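Dukmont says its grasp planner is ready for the packing bench. The log is less sure

Dukmont has released version 14 of Mutton, its grasp-planning software, and claims the update lets a robot arm handle shiny and see-through packaging without a custom model for each item. Pilot customers get it from 6th May.

It's a big claim. Clear plastic has tripped up depth cameras for years, and Mutton's answer is to lean on the wrist camera and replan the last few centimetres of every approach, 20 times a second.

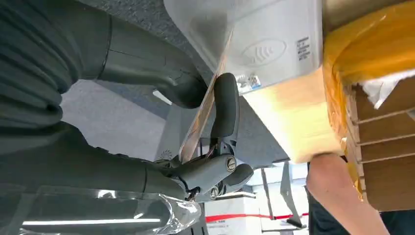 Gripper finger against a clear plastic sheet, beside a white device with a contactless payment symbol. Photo: Dukmont

The company's own trial log covers 104 picks. It doesn't say how many different items were used, or how often a person stepped in. Virgil Olteanu, who leads the planning team, said interventions were "logged separately" and would be published in October.

Kane Wihongi, an integrator whose firm Wihongi tested the previous version, isn't rushing to upgrade. "The planner was fine on cartons. On film it would change its mind halfway in, back off and try again," he said. "Replanning faster might fix that. It might also just mean it dithers faster."

Rival Plorkutell dropped a similar feature last year after five months, blaming the computing cost. Dukmont wouldn't say what hardware Mutton needs to hold its advertised rate, or whether the trial arm was running at full speed. Pricing hasn't been announced either.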